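4.3 Dressing the table in front of the backdrop

Complete Section 4.2 (hanging the printed backdrop) before starting. The Nunico set is supplied with one printed interior panel, one plaid tablecloth and a bag of hanging clips. Bowls and other tableware are not included.

Tools required: tape measure, clothes steamer, masking tape.

1. Place the table parallel to the backdrop. Leave enough space behind it for one person to walk through sideways.

2. Lock the table legs. Press down on each corner in turn and adjust the feet until the top does not rock.

3. Unfold the tablecloth and lay it with the hem label facing down. The plaid lines serve as a guide: one line should run along the rear edge of the table for its full length.

4. Steam out the fold lines. Keep the steamer head moving.

CAUTION: Do not steam the printed backdrop. The ink layer softens with heat and will mark if touched before it cools.

5. Fix the cloth to the underside of the table with masking tape at each corner. Do not use pins.

6. Set out the bowls. Glossy bowls in a single strong color, such as red, stand out well against a blue-and-white cloth. Bowls may be stacked or placed singly — leave open cloth between groups so that the pattern remains visible.
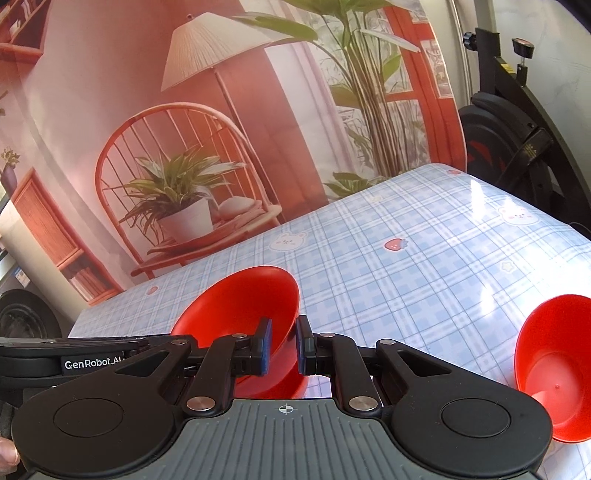
7. When unstacking, hold the lower bowl steady and lift the upper one by its rim. If two bowls stick together, tilt the upper one slightly to let air in. Do not twist.

8. Wipe finger marks from the bowls with a dry microfiber cloth. Marks on a glossy interior are more noticeable under side lighting.

NOTE: The furniture printed on the backdrop will appear to lean when the panel is viewed at an angle or hangs out of level. Check the top rail first. If it is level, check the viewing position before moving any clips.

4.4 Care and storage

Machine wash the tablecloth on a cool cycle and line dry. Roll the backdrop with the printed side out on the cardboard tube supplied. Folding leaves permanent creases, and these are not covered by the warranty.

Store bowls in stacks with a sheet of paper between each pair. Replacement tablecloths and clips can be ordered from Drostwood under part numbers 71 and 82.

Revised March 28, 2020 — N. Bañez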